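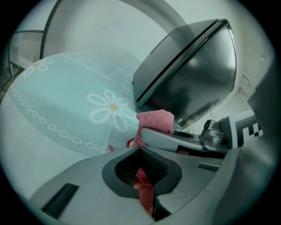 How to read the paytable of a video slot before the first spin

Many players open a new slot and press the spin button at once. I did the same for a long time, and I often did not understand why I had won or lost. This short guide shows how to read the paytable in the demo mode. I use the slot Riltirside from the studio Wultus, but the steps are similar in most games.

Step 1. Open the demo
Go to the game page and choose the free play. In Riltirside you receive 300 demo credits. Do not spin yet.

Step 2. Find the info button
It is usually a small letter "i" or three lines near the bet field. On a phone it can be hidden in the side menu. The older games of Wultus, for example Pavuneo, have it in the upper corner.

Step 3. Check how the values are shown
Some paytables show coins, others show the prize for your current bet. Change the bet by one level and open the table again. If the numbers have changed, you are looking at the prize for your bet.

Step 4. Look at the low symbols first
The high symbols are nice to look at, but the low ones come much more often. If three low symbols pay less than your bet, many of your "wins" will be smaller than the price of the spin.

Step 5. Read the rules of the wild and the scatter
Note on which reels the wild can land and if it replaces the scatter. In Riltirside it does not. Three scatters open the free spins, and the line bet stays the same there.

Step 6. Find the return and the top prize
They stand on the last page, in small letters. Riltirside has a return of 94 percent and a top prize of 476 times the bet. The return is calculated over a very large number of spins – it does not tell you what will happen this evening.

Step 7. Make a test
Now play 104 demo spins with the same bet and write down the balance at the end. Then do it one more time. The two results can be very different, and this gives you a first idea of how much the game jumps up and down.

In the next guide I will explain the bonus buy in Kandpal, where the paytable has two separate pages for it.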